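Litgate Grasp: frequently asked questions

Litgate is the part of the Iltance control stack that looks at a wrist camera picture and decides where the fingers should go. These are the questions that turn up most often in our inbox, tidied up and with the swearing removed.

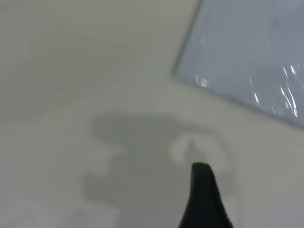

What does Litgate do that my existing planner doesn't?

Your planner is very good at getting the arm from one place to another without hitting the furniture. It takes on trust whatever it's told about where the object is. Litgate does the telling, and attaches a confidence score so the planner knows how much trust is wise.

Why does it keep trying to pick up shadows?

Older versions did this with real commitment. The arm blocks the light, a large grey shape appears on the table, and the segmenter decides it has found something solid. From version 6 there is a self-shadow mask, which works out where the arm's shadow should fall from the joint angles and the lamp position. You do have to tell it where the lamp is. If someone moves the lamp, you have to tell it again.

Can it handle shiny plastic packaging?

Mostly. Glints on wrinkled film slide about as the camera moves, so anything that tracks bright points will happily follow them off the object. Set glint_reject to on and Litgate leans on the outline of the package instead. A pale blue package on a cream surface is fair going. Clear film on white is still a miserable business and we'd suggest a coloured mat.

What if only a corner of the object is in view?

Litgate marks the detection as partial and won't offer a grasp. It asks the planner for a small sideways move and looks again. After 2 looks without a full outline it gives up and returns NO_GRASP. Please don't raise the limit to 1000. A customer did, and the arm spent its lunch hour dithering.

My pictures are a bit soft. Does it matter?

Less than you'd fear for finding the object, more than you'd like for placing the fingers. If edges smear while the arm is moving, add a settle time. We use 10 frames on our own bench. Shorter exposures help too, provided you have the light for them.

Do I need to calibrate the fingertip?

Yes. Most reports of the gripper closing beside the object are fingertip offsets left over from the previous set of fingers. Run the tip check after every change, including the changes you consider too small to count.

Does it work with Maillard?

It reads Maillard scene files and writes them back. Comments in the file are lost on the way. We know.

Where do I send bug reports?

To the Beltthorpe tracker, with the log, the wrist camera recording and your lamp settings. "It missed" is a perfectly fair summary but gives us little to go on. The May release notes list the faults we already know about, under a heading somebody in marketing changed to "Opportunities".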